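**Unit 4: Running a Small Floristry Business**
Course handout, Certificate in Retail Floristry
Unit leader: Milagros Manalo

This handout accompanies the October sessions on costing, conditioning and waste. Students should bring it to class together with their own price sheets.

## 4.1 The case study shop

Odance is a neighborhood flower shop owned by Ayantu Nigatu. It sells cut flowers by the stem, hand-tied bouquets and a limited range of potted plants. In the month under study, the shop spent $2,181 on fresh stock. The budget set for that month was $3,000. Students will be asked to explain the difference using the invoices in Appendix B.

## 4.2 Costing a bouquet

The recipe card is the basis of all pricing in this unit. Each card must record:

- every stem, including foliage and filler
- wrap, ribbon and flower food
- labor, charged by the minute
- the markup applied to each of the above

Fresh material and hard goods carry different markups and must be entered on separate lines. A card on which they have been combined will be returned unmarked.

## 4.3 Conditioning

Stems are to be recut at an angle on arrival and placed in clean buckets. Foliage below the water line is removed. Daffodils are conditioned alone for several hours before they are mixed with other flowers, as their sap shortens the life of tulips in particular. Roses should not be stored beside ripening fruit.

## 4.4 Recording waste

Odance discarded 399 stems in the month. Students will sort these by cause: over-ordering, damage in transit, or poor rotation in the cooler. Alfredo Castillo will lead the workshop on standing orders and will distribute the wholesale list from Mangubat, which 18 local shops now use. Holiday orders are treated separately in Unit 5.

## 4.5 Assignment

Submit three completed recipe cards and a one-page waste report to Cherry Mae Cabrera by 4 p.m. on the last teaching day of the month. Late work requires prior written approval.

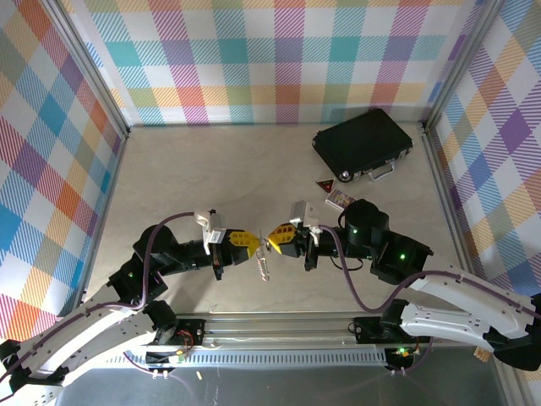
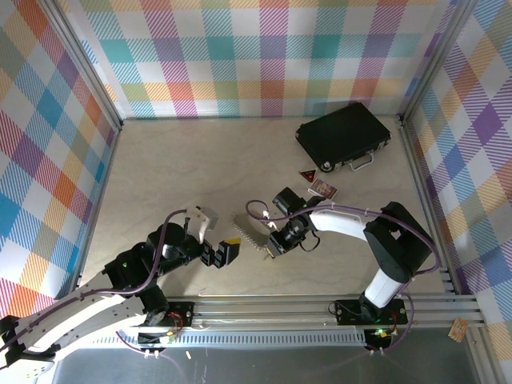
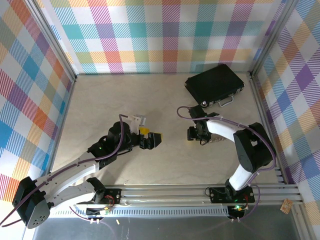
*Figs. 4.1–4.3. Black case, plaid walls.*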